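Notes on a drift fault

12/03/2025

I said I would write up the gripper trouble once I had something useful to say, and I now have enough to fill a page. Dale Vachon has asked me twice, so this is mostly for him.

The job is passing an orange ball from one hand-held gripper to the other over the white board.

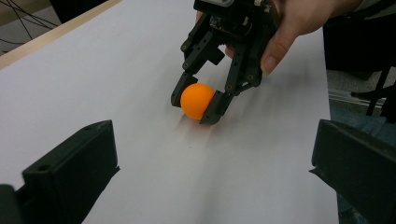
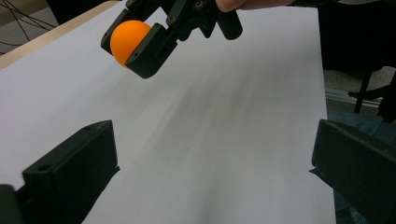
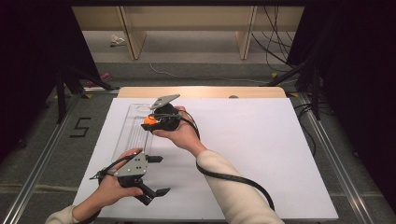

The fault first showed up in June. One gripper would close properly at the start of a session and then, after 90 cycles or so it seemed, stop a little short. I wrote "seemed" in my notes and it was as well I did, as the cycle count had nothing to do with it.

My first guess was the pads. I cleaned them, then swapped left for right, and the fault stayed where it was. My second guess was the software, which we call Wutevix. It logs the jaw position it asked for and the position it got back, and the two agreed every time. The ball still dropped.

That should have told me sooner. If the motor thinks it has arrived and the tip hasn't, something between them is slipping. It was the small screw that clamps the gear to the shaft. It had backed off by less than a quarter turn. With no load you couldn't feel it. With the jaws pushing on something, the gear crept round a tooth's width of play and the log knew nothing about it.

I lost 11 evenings to that screw. I also have 2475 recorded passes to go through, and any made with the loose gear have to be thrown out or marked as doubtful.

The other matter is fingers. While testing I reached in to feel for play with the power on, and the jaw closed on my thumb. No harm done beyond a bruise, but the stop switch was out of reach on the Bundska shelf. It now sits beside my left hand, and the power comes off before I touch the linkage.

I've put thread lock on both grippers and added a check of that screw every 10 sessions. The second gripper was fine when I opened it up. I still need to order spare screws.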